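Randside Population Tables

Yearly population numbers for the port district of Randside and the villages behind it. The tables were typed from the printed registers by Kumiko Ueda and Clifford Lachance, and checked by Nigel Garside.

Contents

The main table has one row for each village and each year. There are 27 villages and almost 200 rows. The columns are village, year, residents, households and source page. An empty cell means that the register gives no number. Please do not read it as zero.
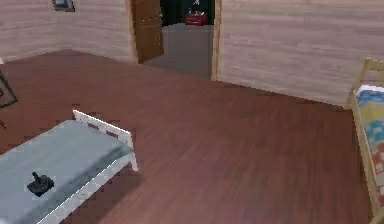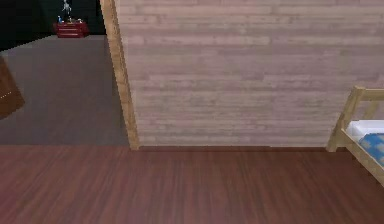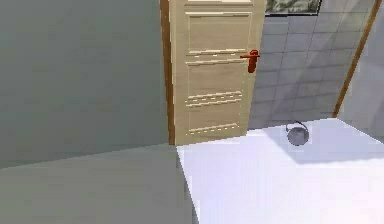

Rendered interior views.

Known problems

The village of Trodwood was divided into 2 parts when the new harbor road was built. Before the division it has one row per year, after it has two. We did not try to join them. Sailors who lived on their ships are counted in the older registers but not in the newer ones, so the numbers for the harbor go down more than they should.

Updates

New rows are added every March. Corrections can be sent to Lorraine Bainbridge, with the village, the year and the source page.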